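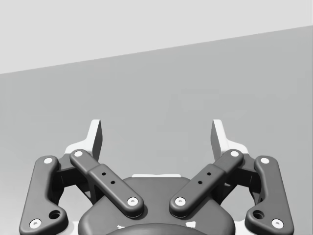 Fingers open, nothing between them, in the simulated cell at Prara.

224 shares | 18 comments

The run died at grasp 15. No crash, no alarm. The gripper closed on a small carton, the log said "held," and the arm lifted with nothing in it. Then it carried on. Placed nothing, scored itself a success.

Bernadette Obi caught it over coffee in December. She'd queued 1,000 grasps overnight and the numbers looked too good. "I almost shipped it," she says. Halonen, the warehouse client, was waiting.

The fault: a stale contact flag. One touch anywhere and the software beleived it had a grip until reset. Fine in simulation. Not fine over somebody's foot.

Cans were the easy part. Cartons, less so. Thin, set at an angle, one finger meets the box before the other does. 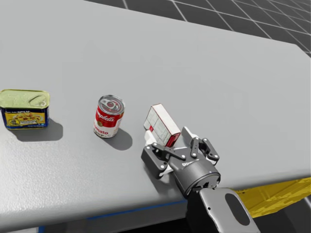

What changed

Flag now clears every cycle. Lift stops if the finger gap reads wrong. Joonas Huttunen wanted a weight check too, and got one, after a long arguement. The old scores are gone. Halonen gets new ones when the rerun finishes.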